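Priment expands table-setting demonstrations at Sutthorpe site

Priment has added a second round of tableware tasks to the demonstration program at its Sutthorpe site, the company said in June. The new round covers bowls, saucers and plates handled with both hands, and will be used to train the control software for its Salazar two-arm system.

The demonstrations are recorded without a robot arm. An operator stands at the table with a hand-held gripper in each hand and carries out the task directly, working the jaws by hand. Jaw opening and gripper position are logged along with the video, and the resulting trajectories are converted to arm motion afterward. 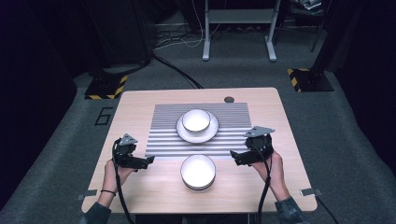

An operator holds the two grippers over the table, with one bowl on a saucer and a second bowl in front of the mat.

Priment collected its earlier data by remote control, with the operator driving both arms from a separate station. Lilibeth Samonte, who runs data collection at Sutthorpe, said that method remains in use for heavy or hot items but was too slow for dishes. "A stacking task that took a trained operator over a minute by remote control takes a few seconds with the grippers in hand," she said. "The motion is also smoother, and that matters more to us than the speed."

The round consists of 143 task variations. Each one fixes the starting layout and the end state but leaves the order of hand movements to the operator. Operators work in shifts of two hours and rotate between tables. Takes in which a dish is dropped or pushed off its mat are kept in the set and labeled as failures.

Glazed ceramic was chosen on purpose. Glossy surfaces produce bright reflections that shift as a camera moves, and position estimates taken close to a dish can drift as a result. Striped mats add a related problem, as repeated patterns are easily mismatched from one video image to the next.

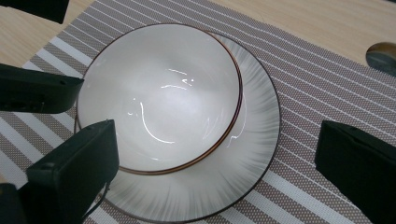

Gripper-level view of a bowl on a plate, with reflections on the inside of the bowl.

Rigoberto Inga, a controls engineer on the Salazar project, said rim contact is the hardest part to transfer. A person feels when a jaw touches the edge of a bowl and eases off. The log holds only the jaw opening, so the software has to infer the contact from a pause in the closing motion. Inga said the current model handles single bowls reliably - stacked pieces are still uneven.

A test set of eight tasks has been held back from training and will be run on the arms at Priment's Brurcombe lab. Stella Masanja, who heads the lab, said each task will be repeated with dishes that do not appear in the training data. Results are to be shared with project partners once the runs are complete.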